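Tukano Shared Equipment Project
Progress report to the Morgan Fund, second period
Prepared by Abelardo Cabrera, July 8, 2026

Where we are

We're further along than I dared hope when I wrote to you in January! The long list of machines is down to two, the floor survey is finished, and we have a purchase plan that the whole shop has read and argued over. No order has been placed yet, and none of your equipment money has been spent.

As a reminder, we want one mobile base with an arm on top, able to carry small parts between the Wosel bench and the packing room and set them down where people can reach them. Both remaining candidates would do that. We've been calling them by the names of the dealers, Lutow and Wosel North, and I'll stick with that here.

Reading the specifications

Most of this period went into paper. Octavio Lozano built one comparison sheet for both machines, so that weight, working load, arm reach and parking precision sit side by side in the same units. It was slow going. One dealer gives parking precision with the arm folded, the other doesn't say, and we've asked both to put it in writing.

Several of the booklets are in Chinese only. Octavio reads it well enough to fill in the sheet, and we've set aside $200 for a proper translation of the pages that will be attached to the contract. 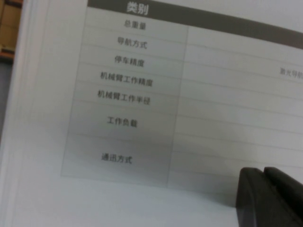

Specification table in a Chinese-language booklet, with rows for total weight, navigation method, parking precision, arm precision and radius, working load and communication method.

Navigation turned out to be the row we talked about most. Laser navigation appeals to us a great deal, as we move our shelving every few months and would hate to be re-laying floor tape each time. I'd still like to see it cope with our glass partition before we sign anything.

Total weight matters too. The ramp to the packing room is old, and the landlord wants the loaded figure (machine plus parts) before he'll agree to its use. Octavio has the form and will send it once the dealers reply.

Budget

Spent so far: $344 on the floor survey and $200 on network cable for the charging corner. Still to come this period is the translation. We also expect around $900 for freight, which was missing from our first plan. I propose covering it from the training line, where one dealer now includes two days on site at no charge.

Next steps

Both dealers have agreed to a demonstration in our own building. We'll run the same route with each, with the same trays, and send you the completed sheet along with our choice. You'd be very welcome to come and watch.

One thing we need from you: written approval to move the freight money between lines. An email is fine.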